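報道関係各位
04/07/2025
Brenstead株式会社

子ども用シーツの新シリーズ「Fasow」発売 くすみ紫の地に小さなキャラクター柄

寝具の企画・販売を行うBrenstead株式会社は、子ども用シーツの新シリーズ「Fasow(ファソウ)」の販売を、自社通販サイトと直営店「Guthrie」で始めました。初回は536枚。追加生産は6月の受注分から、順次。

■ 開発の背景
子ども部屋の寝具、とにかく色が強い。赤、青、黄色。売場で並ぶと楽しいが、部屋に敷くと落ち着かないという声を店頭で繰り返しいただいていました。そこで地色をくすんだ紫に。柄は残す、ただし小さく。企画担当のモーヴェン・マッキヴァー(Morven McIver)が最初に出した条件がこれでした。

柄は布全体に間隔をあけて散らし、あいだに細い線画を入れています。黄みのオレンジ、黒、白が中心。蜂のようにも見える小さなキャラクターで、名前はあえて付けていません。お子さまが呼びたいように呼んでください。

白いキルティングのマットレスに広げると、地色の紫と柄のオレンジがよく分かります。アイロンなしの状態。しわもそのまま、絵本やカードを置いたままでも気にせず使っていただきたい商品ですす。
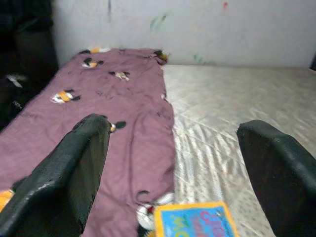
■ 商品の特長
・くすみ紫の地色。白い壁、白いマットレスに合わせやすい
・柄は大小あり。向きをそろえすぎない配置
・洗濯機で洗えます(ネット使用)
・端を折り込むだけのフラットタイプ。ゴムなし

■ ベッドメイクは2段階で
まず壁側を折り込む。次に手前へ広げる。以上です。大人がやれば早いのですが、お子さまと一緒にやるとたいてい曲がります。曲がったままで寝られます。直営店では、ご家族で敷き方を試せるコーナーも用意しました。予約不要、混みあう時間はお待ちいただくことがあります。

■ デザイナーコメント
柄を担当したアンダーソン・モウラ(Anderson Moura)
「最初の案はもっと柄が詰まっていました。寝る前に子どもが数え始めて終わらない、と社内で言われて減らしたんです。あと、顔をはっきり描きすぎないこと。夜、暗いところで見て怖くないように、というのは何度も確認しました。紫は試し染めを繰り返して、いちばん灰色に寄ったものを選んでいます」

■ 発売記念
自社通販サイトでご購入の先着400名さまに、同じ柄の巾着袋を差し上げます。なくなり次第終了。お一人さま2点まで。直営店でのご購入分は対象外となりますのでご注意くだい。

■ 商品概要
商品名:Fasow フラットシーツ(子ども用)
色:くすみ紫
販売:自社通販サイト、直営店「Guthrie」
縫製:Plekitz縫製所
サイズ・価格:通販サイトの商品ページをご覧ください

■ 本件に関するお問い合わせ
Brenstead株式会社 広報担当
商品の貸出、取材のご希望は通販サイトのお問い合わせフォームから。件名に「Fasow取材」とご記入ください。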